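Do You Really Need Fabric Softener?

I get a letter a month asking which softener to buy for towels and throws. My answer is usually none, and I have the stiff-towel years behind me to back it up.

Softener works by leaving a coating on the fibers. Fine on a cotton shirt, maybe. On a bath towel it means the thing pushes water around your back. I stripped one old set by running it through a hot wash with no detergent and 2 cups of white vinegar, and it drank up water again. Don't mix vinegar with bleach, ever.

Dryer balls? The box promised 40 percent less drying time. I ran them for a winter and my loads came out when they always did -- only louder.

Chie Minami wrote in to say she freezes sweaters overnight to stop pilling. I tried it on two of mine. One pilled, one didn't, and the one that didn't never had. A fabric comb does more, if you go slowly and keep the cloth flat.

Then there is "never fold a knit while it's warm." I have folded warm knits since April and can't find a crease that a good shake won't take out. What does leave a mark is a heavy stack sitting on top for months.

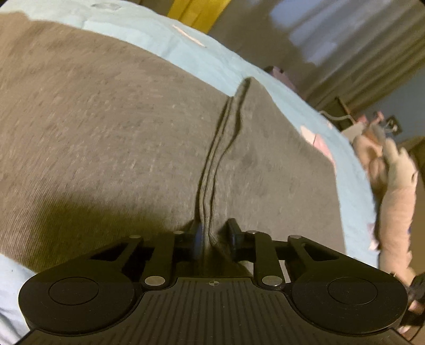
Ribbed cloth bunched into folds on a light blue sheet.

For throws, spread them out, smooth from the center with your palms, and fold in thirds. Skip the scented drawer sachets too. They cover up a musty drawer, and the drawer is still musty. Wipe it down and leave it open for an afternoon.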